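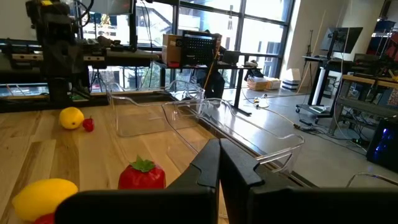 Cell 2 FAQ: setup, care and minor repairs

Kept by Imogen Birkett. If you are standing at the cell with a problem, skip to the part that sounds like your problem. If you are standing at the cell without one, please step back a little.

What is Cell 2 for?

Pick and place practice. Fruit goes from the table into a clear bin, then comes back out again and the whole business starts over. It is the hardest-working produce aisle in Binley and has never sold a lemon.

How do I start it in the morning?

Turn on the controller first, then the computer, then the arm. Wait for the arm to finish homing before you open the Pakudier software. If you open it early, it will tell you there is no arm. It will go on believing this until you close it and start again, no matter how much arm you point at.

Who is allowed to change the gripper fingers?

Anyone who has done it once with Zewditu Wako watching. She will not say much. If she says "hm," take the finger off and put it back on.

How do I change them?

Park the arm and power it down at the controller. Undo the two screws at the base of each finger, pull straight out, and put the screws in the magnetic dish. Wipe the mounting face with a dry cloth. Fit the new finger, run both screws in by hand, then close the jaws gently by hand and look at the gap from the front. When the fingers sit square to each other, tighten with the small torque driver. Do not use the big one. The big one is why we own spares.

Left and right fingers are not interchangeable. They will go on the wrong way around and look fine until the first strawberry.

How often do the fingers get looked at?

Every 20 hours of running. Check the inner faces for shine, nicks and anything sticky. Shine means the surface is wearing and the grip is about to get worse. Sticky means somebody has been eating near the cell, and Barry Horrocks would like a word.

It keeps dropping the big strawberry. Is it the strawberry?

Almost never, though it gets blamed a lot. Check these in order:

Wipe the fingers.
Check the finger screws.
Look at the grip force setting. It should be 18. Someone will have put it at 11 to be kind to the small strawberry.
Wipe the strawberry.

If it still slips after that, write it in the log and tell Zewditu.

Why did my picks all land a little to the left?

The wrist camera has been knocked. It happens most often during finger changes, when people use it as a handle. Run the camera calibration from the Tools menu and do not lean on the table while it works – it takes several minutes and it notices. If the numbers come back red twice in a row, the bracket is loose and needs snugging up before you try a third time.

Can I move the bins?

Yes. They are meant to be moved between runs. Keep them on the table and inside the arm's reach, and don't stack one in another unless the task sheet asks for it. Clear plastic is hard enough for the camera to make sense of in bright daylight. Two layers of it is just mean.

How do I clean the bins?

Warm water, a drop of dish soap, soft cloth. No paper towels, which scratch. No glass cleaner, which clouds the plastic over time, as we learned at the expense of our first set.

And the table?

Dry cloth, along the grain. Spills get wiped up right away. Please don't mark positions on the wood in pen. Use the low-tack tape, and peel it off when you leave.

One of the clamps on the rail feels loose. Can I tighten it?

With the arm powered down, yes, a quarter turn at most. If it wants more than that, stop and find Barry. Afterward you need to recalibrate, even if nothing seemed to move. Chelsea Stockdale once skipped this step and has asked us to keep mentioning it.

What about the cables on the arm?

Before the first run, jog the wrist slowly through its full travel and watch them. Nothing should pull tight or rub. If a cable tie has snapped, replace it and leave the same slack as before. Tidy cables are nice. Cables that can bend are better.

It stopped and won't restart.

Check the emergency stop. Twist to release. Yes, even though you're sure you didn't press it.

Where do spares come from?

Fingers and screws are in the Brornholm cabinet, second drawer. When you take the last of anything, write it on the card taped inside the door. An empty drawer with a blank card gets everyone an email from Glenys Howells, and her emails have attachments.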